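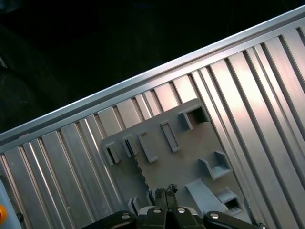
What I'd budget for if I were buying the robot bench again

I've had a few emails since February asking what the Flilley bench cost us and whether I'd spend the money the same way. Short answer: mostly yes, with a fair bit of swearing at myself over the small stuff. Long answer follows, so put the kettle on.

A bit of background for anyone new here. We're a tiny workshop, we put small parts into other small parts, and for years that meant people doing it by hand until their shoulders complained. I was given the job of working out what a robot cell would need, and I did what everyone does. I spent weeks comparing arms and about an afternoon on everything else. Please don't do that!

The arm is the easy bit

Arms come with a price and a data sheet, and you can line them up in a spreadsheet and feel very grown up. I had 16 rows in mine. Reach, payload, warranty, how long until somebody picks up the phone. By the end I was down to two and either would have done the job. If I'm frank I picked the one from Cliris as their quote was the only one I could read without ringing up to ask what a line meant.

The thing I got wrong was treating the arm as the project. It's one line. The rest of the list is longer and duller and it's where the money quietly goes.

The table

I wanted to save money on the table. I had a perfectly good workbench and a drill, and I was all set to use them until Siddiqui (our supplier for framing and brackets) talked me into slotted aluminium extrusion. I grumbled at the price and I was wrong to grumble. Everything bolts into the grooves, so when you decide the board needs to go further over - and you will decide that, over and over - you loosen it, slide it and do it up again. With the workbench I'd have had a top like a colander by now.

Two warnings, though. Buy far more T-nuts than you think you need. I ordered a bag of 10 to begin with, which was adorable. And think about your lights before you choose where the table goes. Bare aluminium throws glare straight back, and a camera down near the gripper gets the worst of it. We ended up with one half of the table much brighter than the other, and I had no money set aside for decent lamps or even a bit of diffuser. Put a line in for lighting. Any number is better than the nought I had.

The fixture board

My favourite part of the whole setup is the grey plastic board, and it's also the part I budgeted worst. It has a square pocket, a row of four slot holders, a stepped bracket holder, a ramp and a little open box holder, all on one plate, so the gripper has lots of different places to go without anybody rearranging the table in between.

I put down £192 for fixtures and thought I was being generous. That would have been fine for one board, printed once, with every slot the right size. Ha. The first slots were too tight, then they were too loose, then I'd put the ramp where the fingers wanted to be. The plastic itself is cheap. My evenings redrawing it were not, and neither was having the arm stand idle while I waited for the next version. If you're planning one of these, assume you'll print the whole thing several times and write that into the schedule as well as the costs.

Grippers and fingers

Ours is a plain black two-finger gripper and I'm very fond of it. I did look at fancier ones, and there was a Fader model I mooned over for a good while, but it cost more than the table and the boards put together and I couldn't name a single job of ours that needed it. Buy the simple one and spend what's left on spare fingers. Fingers are the bit that meets the work, and you don't want to be waiting on a parcel for them.

Do check how wide the gripper body is, by the way, as well as how far it opens. I only looked at the opening. The linkage sticks out sideways a good deal more than the fingertips do, and I had to shuffle the holders about to give it room.

Things I left off completely

Cable ties and clips. Spare bolts, plus the right hex keys, kept in a tin that doesn't wander off. Bins for parts. Somewhere to put the controller that isn't the floor. Training time, which I had down as a morning (it was nearer to a fortnight before I stopped keeping the manual open). A contingency, which I now set at 10 per cent and defend like a dragon.

Next on the list is a second board, so one can be on the table while I'm fiddling with the other. I've got the Flilley spreadsheet open in another tab as I type this, and fixtures finally has a sensible number next to it. I'll put up a tidied version of the sheet once I've taken out all the rude comments.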